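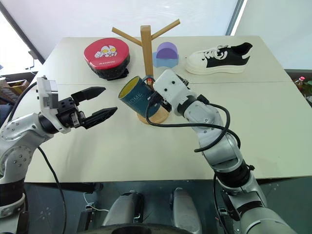
Mug storage is usually sorted out last, after the plates and the pans have claimed the shelves. This gallery covers hanging storage on a post with pegs, as opposed to hooks screwed under a cabinet or stacking on a shelf. A mug tree needs a clear path to each peg, and the path depends on the handle more than the body. The dark teal-blue mug with the yellow interior and HOME across the outer wall is held just in front of the stand, close to the post, and that is the distance at which handle shape starts to matter. The stand has a round base in light wood and a square vertical post. A square post gives the pegs a flat face to sit in, and a loose peg is easier to re-glue on a flat face than on a turned one.

By Savita Dwivedi
Wednesday, March 19, 2025

Search the galleries
Enter a word or item
Go

Notes on hanging

Load the low pegs first. A tree with all of its weight at the top and on one side will lean, and on a narrow base it can go over when the next mug is lifted off. Put the heaviest mug low. The mug opposite should be close to it in weight. Thin cups and espresso cups can go anywhere.

Pegs that slope upward hold a mug better than level ones. The slope has to be shallow enough that the handle clears the tip without the mug being turned over. I measure handle openings with a strip of cardboard cut to the length of the peg and slightly thicker than it. If the strip passes through the handle with room to tilt, the mug will hang.

Tall cylinders are a separate case. The handle on a tall vessel is often set high, so most of the body hangs below the peg and may touch the base or the mug underneath. These stay on the counter in my kitchen, handle facing out.
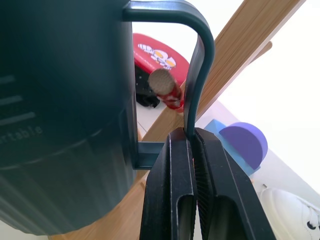 Dark slate-gray container with a squared-off loop handle. Three short light-gray marks on the lower part, with "rtable" below them.

A squared loop has a flat vertical strip, which suits four fingers. On a peg it will settle into one of the corners, so the vessel hangs at an angle. Erasto Mollel keeps two of this general shape on his shelf in Flerkbridge and hangs neither.

Placement on the table

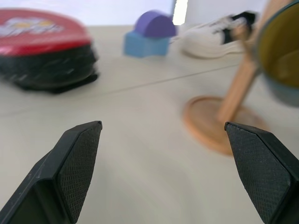

Clearance around a mug tree should be checked on all sides, including the back. Pegs reach out past the base, and the base is what people go by when they push other things up against it. With the stand at the right side of the table, the red-lidded container over on the left is well out of reach of the pegs. The white sneaker lying on its side is the item I would move, along with the light blue and purple blocks if the stand is going to be turned to get at the far pegs. The thin dark seam between the table panels is a fair place to check for level. Set the base across a joint and press on opposite edges. If it rocks, shift it onto one panel.

Felt pads under the base help on smooth surfaces. Replace them when they flatten. Wipe the pegs with a damp cloth and let them dry before the mugs go back on.

Recent galleries
Cabinet hooks and shelf depth
Folby drying rack, after repairs
Jar lids and where to keep them
Piras side table: two finishes
Narrow drawers, June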